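Textile Care and Conservation, Handout 6: Surface Cleaning
Instructor: Mercedes Cáceres

Students are expected to distinguish loose soiling from bound soiling before any treatment is proposed. Loose soiling rests on the fibers and may be lifted with a brush or low suction. Bound soiling requires moisture or solvent and is covered in Handout 7.
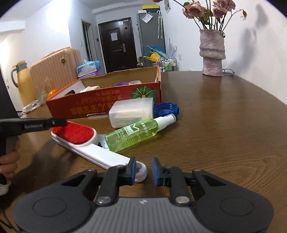 Fig. 1. Lint brush with red velvet pad and white handle.

22 shares 0 comments

Brush in the direction of the nap, using short strokes. Pile fabrics should be tested on a seam allowance first. Wool felt and silk velvet must not be brushed without the approval of the instructor.

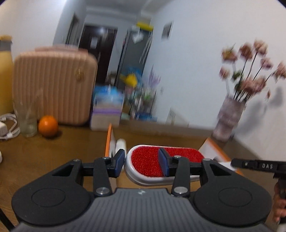

Page 50

Required reading: Villca, chapters two and three. Written treatment proposals are limited to 806 words and must be submitted to Room 20.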